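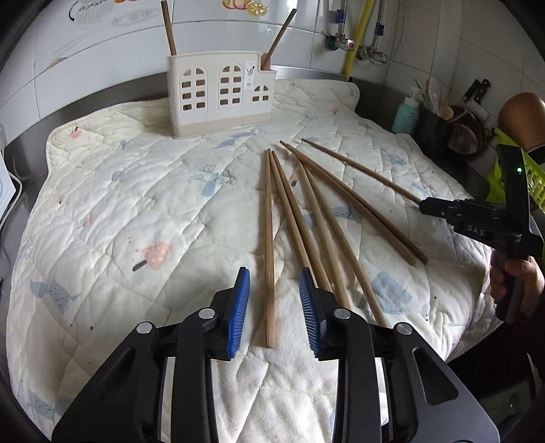
The Kitchen at Fovelska House: Drawers, Shelves and Counter

These are the things kept in the shared kitchen at Fovelska House, Skundbridge, as they stood at the end of August when the cupboards had been turned out and put back. The gallery runs in the order you would meet things if you came in from the corridor and went round to the left. Captions are by Ustyna Dmytriv, with corrections from Leopoldo Cortés, who has cooked here longest and knows where most of it came from.

Anyone who books the kitchen may use anything shown, apart from the items in Cupboard 2. Please put things back where the caption says they live.

Counter and mat

The counter is stainless steel. The quilted mat is white with a pattern of small cartoon motifs, and covers most of the counter when it is laid out. It is for sorting and drying. Do not put hot pans on it. It goes in the wash with the tea towels and is hung over the rail by the back door.

Long chopsticks

Plain light-brown cooking chopsticks, squared along their length. They are used for turning things in the pan and for lifting noodles. They live in the tall jar by the hob, thick ends down, and should not be left standing in the sink. Leopoldo asks that they are not used for stirring paint. This has happened.

The tall jar

Brown stoneware with a chip on the rim. Holds the long chopsticks, two wooden spoons and the fish slice. It had a lid once and the lid is now under the plant in the corridor.

Top drawer, left

Knives, forks, dessert spoons and teaspoons, in a tray that is slightly too short for the drawer. The gap at the back collects corks, birthday candles and rubber bands. It was emptied for this gallery and had started to fill again by the following week.

Second drawer, left

Peelers, tin openers, the apple corer and the garlic press. The tin opener with the red handle works. The other one works if you are left-handed and patient, and has been kept for that reason.

Third drawer, left

Tea towels, folded in thirds. The striped ones are for glasses. The plain ones are for everything else. There were 39 at the August count, including the ones in the wash. If you take a bag home to launder, write it on the sheet.

Large jug

Clear plastic, marked up to 3000 ml. The markings below 500 have worn off, so use the small glass jug for small amounts. Lives on the open shelf, upside down.

Tivari casserole

Enamel, dark green, with the number 1634 stamped on the base. We assume this is a pattern number. It came from a house clearance on Mill Lane and is the best pan in the building for beans. The handle on the lid gets very hot and there is a cloth tied to it so that you remember.

Frying pans

A small, a medium and one that is too large for any ring on the hob. The large one is used across two rings for pancakes and lives on the hook behind the door. Wipe the medium one with oil after washing. The small one has a non-stick coating which is coming to the end of its life, and Ustyna would like to hear from anyone with a spare.

Kokkonen kettle

Stove-top kettle with a whistle. The whistle can be flipped back, and people who use the kitchen before eight in the morning are asked to flip it back. Descaled in August. The electric kettle beside it is quicker and has no other merits.

Colanders

The metal one and the plastic one. The metal one has lost a foot and sits at a slant in the sink, so put the missing side against the wall. It drains rather better like that.

Bowls for rice and soup

Blue and white, several patterns, bought singly from charity shops and added to whenever somebody sees one. They are stacked by size. The deepest ones are on the bottom and the one with the crab painted inside is on top, as most people ask for it.

Everyday chopsticks

Kept apart from the long cooking ones, in a flat box on the same shelf as the rice bowls. They were sorted into pairs this summer, and those without a partner went to the garden to hold up peas. If you find one in a drawer, put it in the box anyway and it will be matched up at the next sort.

Baking tins

Loaf tins, a round cake tin with a loose base, and the square one that leaks. Line the square one. The loose base was missing for most of the spring and was found inside the colander stack, where it had been all along.

Scales

Balance scales with brass weights. The smallest weight is missing and a washer of the right weight has taken its place. Leopoldo checked it at the post office counter. The digital scales are in the drawer beneath and take a flat battery of the kind sold at the newsagent's.

Spice shelf

Relabelled from end to end. Dates were written on the lids in pencil and anything that smelt of nothing was thrown out. There is a great deal of cumin, so please do not buy cumin. We are short of black pepper and bay leaves.

Cupboard 2

Locked. The things inside belong to the lunch club and include the urn, the large teapots and the good serving dishes. Ask Ustyna for the key and return it the same day.

Under the sink

Washing-up liquid, cloths, bin bags and a bucket. The tap drips into the bucket if the washing-up bowl is left to one side. A plumber has been asked.

Back rail

For mats, aprons and wet tea towels. The apron with the long strings is Leopoldo's and may be borrowed. The other aprons have no owner.

Still wanted

A lid to fit the medium saucepan, a bread knife, and a second rolling pin without a crack in it. Leave donations on the corridor table with a note saying who they are from. We cannot take electrical items without a plug, or glasses, of which we have plenty.

To book the kitchen, use the sheet on the corridor noticeboard. Mornings are usually free. Corrections to these captions can be written on the printed copy by the door and will be added here when the page is next changed.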